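How to Letter a Minicomic Page by Hand

Lettering is where most first minicomics fall apart. The drawings are fine and the words can't be read. This method works for a page printed at half-letter size, and it's the one I used for all 16 pages of Lalora.

You need a ruler, a hard pencil, a waterproof pen and your penciled page.

1. Write the script for the page out in full before you touch the art. If a panel has more than 29 words, split it into two panels or trim it.

2. Rule your guidelines lightly. On art drawn at twice print size, make each line of letters a quarter inch tall and leave half that height between lines.

3. Letter in pencil first, all caps. Start with the middle line of each balloon and work outward so the block comes out wider in the center.

4. Check the reading order. The first speaker goes top left. Kyu-ri Kang, who inked Zaroddale, letters every page before she draws any backgrounds – I do the same now.

5. Ink the words, then draw the balloon around them. Leave a gap about the width of one letter on all sides. Point the tail at the speaker's mouth and stop it short of the face.

6. Let the ink dry for at least 2 hours before erasing the guidelines.

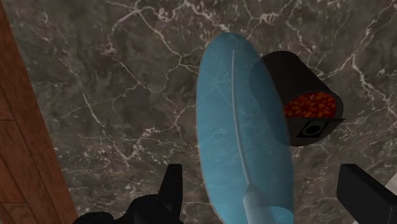 Marble and wood textures, with a translucent blue shape.

7. Scan in black and white at 600 dpi and print one test page at final size. Read it at arm's length. Any word you have to lean in for gets redone on a paper patch and glued over the original.

Next: folding and stapling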